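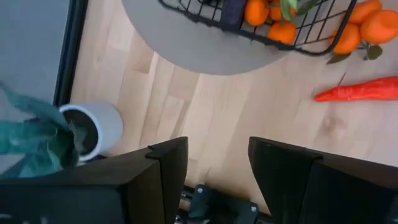 Ferwood Robotics Club – spring progress report for the Durnesmont fund

Where we've got to

Hello again! You asked for something shorter than last time, so I've left out the wiring saga (ask me at the visit if you really want it, bring a sandwich). The main thing to say is that the arm is up, it's moving, and it's picking up fruit and veg often enough that the students have started arguing about strategy instead of about cables.

You'll remember the task from the application. We're entering the Ibarra student challenge, where the arm has to sort a small grocery shop by type: the tangerines get sorted one way, the long things another, and anything that has landed on the floor has to be found and dealt with. We practise with a black wire basket on the round grey table, tangerines in it and next to it, and a red chilli down on the floorboards for the hard bit. The potted plant by the wall stays put during runs, and the arm has to leave it alone.

We have 11 students on the books, which is everyone who signed up in the autumn bar one who moved schools.

What's gone well

The wrist camera was the best thing we bought with your money. Before that we had one camera on a tripod, and the moment the arm reached forward it blocked its own view, so the last bit of every grab was guesswork. Now the picture comes from right behind the fingers and the students can see what the arm sees. Iason Lazaridis wrote the first version of the software that finds the tangerines, and Savvas Petridis took it over in February when Iason had his mocks.

We set ourselves a test of 70 grabs in one afternoon, tangerines only, no helping. It got 49. I was hoping for 40, so there was a fair bit of shouting and I had to apologise to the choir next door.

Tarek Amrani has been logging every miss in a spreadsheet with a column called "whose fault", and most of the entries are the leaves. Tangerines with the stalks and leaves still on are much harder than bare ones. The software draws its outline round the fruit and the greenery together, picks the middle of the lot, and the fingers close too high. I did suggest pulling the leaves off and got a very cold look – the rules say produce as sold.

What hasn't

The wire basket is a pain. A tangerine pressed up against the grid leaves no room for the second finger, and the software sometimes reads the wires as edges of fruit. Savvas Andreadis wants to nudge the fruit towards the middle first and then grab it. It's slower but I think he's right, and he's trying it after half term.

The chilli is worse. It's long and shiny and tapers to nothing at one end, and if the fingers come in from the wrong angle it just squirts away. We haven't got a score worth reporting for floor pick-ups yet, so I'm not going to make one up.

We also lost two weeks waiting for a replacement motor from Rerker. They were nice about it, but it did mean the long-vegetable work started late and that's still the part we're furthest behind on.

Money

The camera and the motor are paid for. There's £70 left in the consumables line, and I'd like to spend it on softer finger pads if you're happy with that. Could you let me know by email? I can send the quote over.

Next

Same test again in May, this time with the eggplant-shaped things mixed in, then a full practice run to the Ibarra timings. You're very welcome to come to either – we start at 3.45 and there are usually biscuits.

Savvas Michailidis
Club lead, Ferwood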